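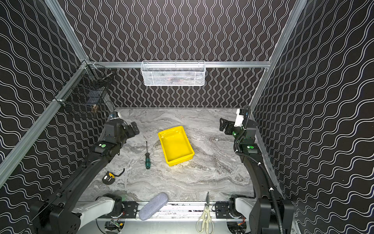

Bench network notebook, September 16, 2024

Moved the Hurkard gateway off the shelf by the door this morning and onto the inside wall, where I should have put it in the first place. Anybody who has tried to pull a big file down at the far bench knows how that corner behaves, and I'm a little embarrassed it took me this long to drag a ladder over. Darius Crăciun held the other end of the cable and was very patient about it, thank you Darius!

Logging in took longer than the move. The admin page wouldn't come up at the address I had written inside the front cover of this book, and I sat there retyping it like a fool before I remembered that we changed the address range when the Fonthorpe switch went in. So please, everybody, cross out the old one if you copied it down. The quickest way to find the right address is to open the network settings on any machine that's plugged in and read the line marked "gateway" or "router," then type that into the browser. The new one is on the card taped under the switch, and the password is in the usual place (not on the card, please, we've talked about this).

Once I was in:

Split the two wireless bands so they have separate names. The old label printer only knows the slower band and kept dropping off whenever the gateway tried to be clever and steer it to the other one. It has its own name to look for now and joined without a fuss.

Reserved an address for the Chiriac storage box so that it quits wandering. It ends in 139, same as what it had today, which means your shortcuts ought to keep working. If yours doesn't, delete it and make it again before you come find me.

Turned off remote management. I have no idea who turned it on, and it may well have been me.

Speed at the far bench: I ran the test with my own laptop and got 600 down on the cable from port 4. Very happy with that. Wireless from the same stool is slower and jumps around a good deal, so I didn't write a number down, and I'd like to try again when the building is quieter and fewer people are on calls.

Still bothering me: port 2 on the switch blinks amber with the Varnel access point plugged in and green with my laptop. I swapped the patch cable and got the same thing. My guess is the access point is settling for a slower link, maybe a setting left over from the old office, but I haven't gone into its menus yet. Please leave it plugged in where it is until I do.

Saved a backup of the gateway settings to the shared folder, under "network," with today's date in the name. Firmware update is waiting and I'm leaving it alone until the port business is sorted out.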